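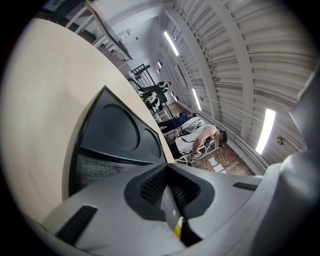

*Posted by Tetteh Kpodo in Workshop Notes, November*

The hand-held gripper has now reached the stage at which it can be carried about the workshop and used on ordinary objects. This post records the state of the build, the decisions taken since the last entry, and the work that remains. Readers who have followed the project from the beginning will know it as Cindico, the name given to the first drawing and kept ever since.

The housing is light grey, with smooth, rounded fingers. An earlier version had square edges, and these proved tiring to hold for more than a few minutes. The present shape was drawn again from the beginning, printed in sections at the Nendard workshop, and sanded by hand over several evenings. The yellow part near the mesh opening has been kept from the second version. It fits well and there was no reason to print it again.

The camera lens has been the subject of most of the correspondence received. A fisheye lens was chosen so that both the gripper and a good part of the room could be recorded together. It bends straight lines a great deal, and the arched beams of the Nendard ceiling appear more curved than they are. A narrower lens was borrowed from Amoah and tried for a short period. It gave a tidier picture, but the fingers were lost from view whenever the wrist was turned, and the lens was returned.

Large, dark and glossy objects continue to present a difficulty. The black unit with the grey woven mesh on its lower part was selected as a test piece for this reason. Its upper face is shiny and angular, its lower part is fabric, and the two surfaces behave quite differently under the fingertips. The fluorescent lights overhead add to the problem, as reflections on a shiny surface may be mistaken by the tracking software for edges. Of the 2,639 frames recorded up to the end of last month, 218 were set aside on account of glare. It is hoped that a matt finish on the inner side of the fingers will reduce this number, although the ceiling lights themselves cannot be altered.

The following work is planned before the next entry:

- replace the spring in the left finger, which has become weak
- shorten the cable at the rear of the handle
- line the fingertips with a softer rubber, to be ordered from Clultley
- repeat the tests on fabric surfaces with the new lining

The cost of the build stands within the sum set aside for it, with the exception of the screws. Two lengths were ordered in error and a further packet of 12 had to be bought locally.

Members of the Nendard workshop are thanked for their patience, as the tests have been carried out during shared hours and with other work continuing close by. Requests for the drawings have been noted. They will be placed on this page once the finger has been corrected, as the present files still show the old spring seat.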